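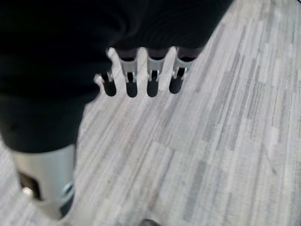
Plorkix adds remote teaching for robot hands

20/11/2021

Plorkix has released a teleoperation package for multi-finger hands, built with Disolby. An operator wears a tracked glove, and finger and wrist motion is mapped to the robot at a fixed rate. Each demonstration is stored with joint angles and wrist video. The first data set, recorded in October at the Kuruc site, holds 2,172 demonstrations of 71 tasks. Support for Daso controllers is planned for version 2.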